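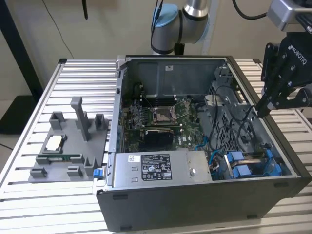 Posted in: Club News, Minutes

Alluton Mending Club, minutes of the meeting held 8/26/18

Chair: Driss Shawky

1. Last minutes
Agreed, with one correction: the sewing machine in July's notes was a treadle, and a beauty!

2. Open day
What a turnout! Driss thanked everyone who came, and especially whoever brought the plum cake. The lamp table was busy from start to finish (two people stayed on just to learn how to rewire a plug, which was lovely to see). Takings in the tin came to £481, our best yet. Mahrous Hall would gladly have us back, and we all said yes before Driss had finished asking.

3. Textiles
The darning corner needs more wool, any colour, the brighter the better. Jumpers to be brought clean, please.

4. Old computers
Agreed to keep taking desktops, but owners must copy off their own files first.

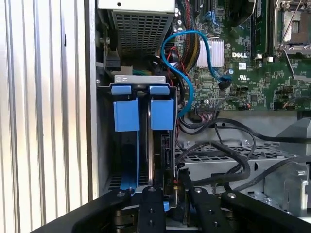

Dell desktop, cover off, with the power supply grille showing.

5. Leaflets
1000 to be printed by Fullano. Driss read out the new wording and it got a round of applause. Phone number still to be checked.

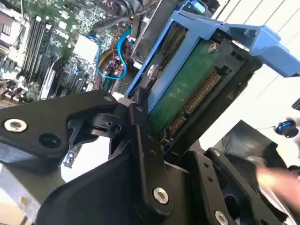
Hard disk in its blue caddy.

6. Any other business
A bread maker has been left with us, no name on it. Plolletti café will display our poster. Kettle needs descaling.

Next meeting: same room, same time, bring a mug.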